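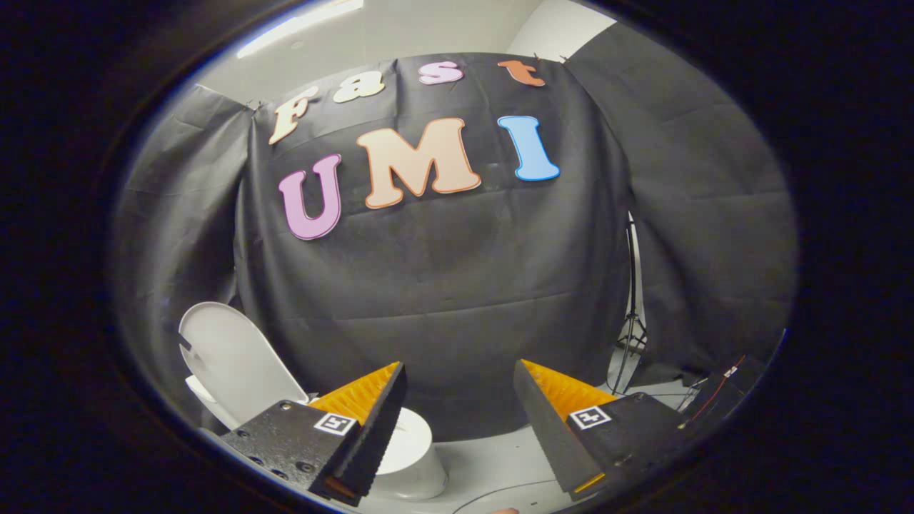 One comment on the first release asked why the gap between acts was counted as part of the act before it, when anyone who has run a variety night knows the delay nearly always belongs to the act coming on. The comment was right, and the file has been rebuilt that way. Every gap is now recorded against the act that follows it. If you used the first release, please throw away any totals you made from it by act type.

Stukalano Running Orders

Running orders and timings from small variety nights, open stages and end-of-year shows held in halls, clubs and back rooms.
Version 2
Released Apr 10, 2020

What is in it

The set has 1,000 acts from 167 evenings at 20 venues. Each row is one act. For each act there is a planned length, a real length, the gap before it, and a short code for the sort of act it was. 400 of the rows also have a note on what had to be moved, plugged in or cleared before the act could start.

Everything was written down by hand on the night and typed up later. Nothing was taken from recordings.

Files

acts.csv
The main table, one row per act.

evenings.csv
One row per evening. Doors, planned start, real start, interval, finish, and the venue code.

venues.csv
One row per venue. Stage size in three bands, whether there is a wing on either side, whether there is a curtain that closes, and whether the performers have to come through the audience.

notes.csv
The changeover notes, joined to acts.csv by act_id.

codes.txt
The list of act types and what we meant by each.

CHANGES.txt
What was altered between version 1 and version 2.

Columns in acts.csv

act_id
A plain number. It has no meaning beyond being different for every row.

evening_id
Joins to evenings.csv.

position
Place in the running order as performed. If two acts swapped on the night, this is where they ended up.

position_planned
Place in the printed or pinned-up running order. Blank if there was no written order.

type
A code from codes.txt. See below.

performers
Number of people on stage at the busiest point of the act.

planned_s
Planned length in seconds, from the organiser's sheet. Most sheets only give whole minutes, so nearly all of these divide by sixty.

actual_s
Real length in seconds. Timing starts at the first word, note or move meant for the audience and stops when the applause starts.

gap_before_s
Seconds from the end of the last act's applause to the start of this one. Blank for the first act of the evening and the first act after an interval.

host_filled
Y if a host spoke during the gap, N if not, blank if the timer didn't write anything.

late_change
Y if the act was added, dropped to a different slot or swapped after the doors opened.

Times of day in evenings.csv are local and in the 24-hour clock.

Act types

The codes are broad on purpose. The first timers had a much longer list and it was used differently at every venue, so it was cut down before typing up began.

MUS is any act where music is the main thing, including singing to a backing track.
BND is music with a drum kit or more than two amplifiers. It is split from MUS for the sake of the gaps.
SPK covers poems, stories, stand-up and speeches.
DNC is dance of any kind.
SKT is a sketch or short scene.
SKL is juggling, magic, balancing and so on.
OTH is everything left over. Raffles were coded OTH if they were in the running order and left out if they weren't.

A comic song is MUS. A magician who mostly talks is SKL. We know that these choices can be argued with. If it matters to your work, drop the rows where type_check is Y, which means that two people gave the act different codes and a third person settled it.

How it was collected

Timers used a paper form and a phone stopwatch. The form came from the Wovine show planner, which had boxes for planned and real length already, and we added the gap box and the host box by hand before copying it. A scan of the blank form is in the docs folder.

Timers sat where they could see the stage and the host. At some venues that meant the lighting desk and at others the end of a row. They were told to carry on timing if something went wrong and to write down what it was in the margin. The margin remarks were used to fill in late_change but are not published.

Typing up was done in pairs, one reading and one typing, with the sheets checked again by a different pair. Where a figure could not be read it was left blank. We did not guess.

Evenings where the timer left early are not in the set, even if the first half was complete.

What was taken out

Names of acts and performers are not included. Neither are titles of songs or pieces, as at a small venue that is often enough to tell who it was. Venue names have been replaced by codes, and dates have been cut down to the month.

A few evenings in December were left out at the request of the organisers, who felt their end-of-year shows were too easy to recognise even without names. December is thin in the set as a result. Don't read anything into the low number of shows that month.

Children took part in some of the shows. There is no age column and we won't be adding one.

Things to watch out for

Planned lengths are not all the same kind of number. Some organisers wrote down what the act had asked for. Others wrote down what they were willing to give. On some sheets every act has the same figure because the organiser had divided the evening evenly. Those sheets are marked FLAT in evenings.csv and are best left out of any comparison of planned and real times.

The stop point is the applause. If an act got no clear applause, the timer used the moment the performer left or the host began to speak. This happened mostly with dance, where the music faded at the same time as the movement stopped.

Long gaps are not always changeovers. A few are prize draws, birthday songs or somebody being asked to move a car. Where the margin remark made this plain, the gap has been kept and gap_other is Y.

Encores are counted inside the act. If you would like them as separate rows, the forms don't hold enough to do that.

Stage size was judged by eye. The three bands are small, middle and large for this set only, and a large stage here would be called small in a proper theatre.

All the venues are in and near Endton. They share some hosts, some equipment and a good many performers, so the rows are not independent of one another. The same act may appear on several evenings and there is no way to link those rows.

What it could be used for

It was made to help people plan an evening that finishes when the poster says it will. The gap figures by type should be of some use for that, especially for anyone placing a band in the middle of a programme. It has also been used for teaching, as a small untidy table with blanks in it that has to be joined to three others.

It should not be used to rank venues or organisers. The venues with the longest gaps are in several cases the ones with no wings and no curtain.

It says nothing about whether an act was any good, and a late finish was not always a complaint. The forms had no place for that and we didn't ask.

Blanks and odd values

Blank means not known. Zero means zero. There are a handful of gaps of zero seconds, mostly where one performer stayed on stage for the next act, and they are real.

A planned_s of zero should not occur. If you find one, it is a typing mistake and we would like to hear about it.

Text fields in notes.csv keep the timer's own wording apart from names. Spelling has been left alone. "Mic" and "mike" both appear, as do several versions of "tabs" for the curtain.

Changes since version 1

Gaps moved to the following act, as described at the top.
BND split from MUS.
gap_other added.
FLAT marker added to evenings.csv.
Two evenings that had been typed up twice under different codes were merged.
The venue table no longer gives seating numbers, which were out of date at most places.

Licence and credit

Free to use, copy and change for any purpose, as long as you say where it came from and say so if you have altered the figures. Please credit it as Stukalano Running Orders, version 2.

Onuoha Hall Services lent the stopwatches and paid for the copying of the forms. They had no say in what was collected or left out.

Corrections

Send the act_id, the column and what you think is wrong. If you were the timer on the night and still have your own copy of the sheet, say so, as some of the originals got damp in storage and the copies are now easier to read. Corrections go into the next version and are listed in CHANGES.txt without the sender's name.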